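The Black Canopy Corner: Laundry Day at Lilerance

Posted Wed 25 March by the Lilerance house blog
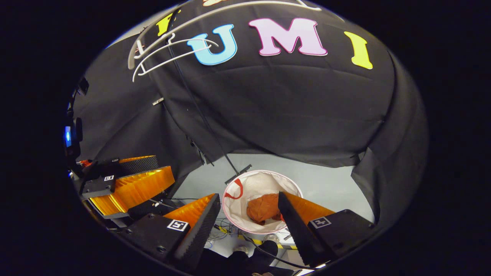

Hamper under the canopy, with an orange cloth in it. Hangers are up on the left, by the blue U.

The corner at the back of the main room has been under a black canopy since January. It started as a way to get some use out of a big piece of fabric left over from another job, and it has turned into the place where the laundry gets sorted. This gallery page is for people who have asked how it is set up. Most of the questions were about the fabric, the letters and the hamper, so the notes are in that order.

The canopy

The cloth is one piece, bought from Kubiak as an end of roll. It was folded for a long time before it went up and the creases never came out. Steaming helped a little on the test piece, but it was not worth doing the whole thing. Clamps hold it to the uprights. We tried pins first and they left holes. A clamp can be moved when the cloth starts to sag, and it does sag, mostly in the first week. After that it settles.

Black shows lint. A sticky roller takes care of the lower part. For the upper part we take the cloth down and shake it outside.

The letters

Cut-out letters, felt style, in different colors. The blue U has a white outline and the pink M has a darker pink one. The I is plain yellow. They came in a mixed bag from Gratum, 70 pieces to the bag, with more vowels than anyone needs. They are light enough that the fabric does not pull. If you are putting letters on a curved cloth, hang the cloth first and place the letters after. Lay them out flat on a table and the spacing will be wrong once it is up.

The hangers

White plastic. They are kept in a bunch up high, where they stay out of the way of the sorting. They do tangle. Taking two at a time is usually quicker than trying to get one loose.

The hamper

Round, collapsible, white on the inside, with a thin pinkish-red rim and a red fabric handle. It folds down for storage. We chose a white lining so that a dark sock at the bottom can be seen before the next load goes in. Bright things like the orange cloth are easy to spot anyway. The hamper gets wiped out with a damp rag and left open to dry.

The floor

Pale gray and easy to sweep. The hem of the canopy stops short of it on the open side, and that is how we wanted it. An earlier version hung all the way down and picked up dust.

Next month's page will cover the folding table and the shelf labels from Trerkix.

Comments (4)

pegboard_fan
What weight is the fabric? I tried this with a bed sheet and the light came straight through.

lilerance
Heavier than a sheet. The roll end had no label, so I can't give a number. Ask for blackout or stage cloth and you should be close.

sortitout
I have the same kind of hamper. The handles on mine started to fray after a year or so, and a few stitches fixed it.

mossy200
Do the letters come off for washing? Mine are glued and I regret it.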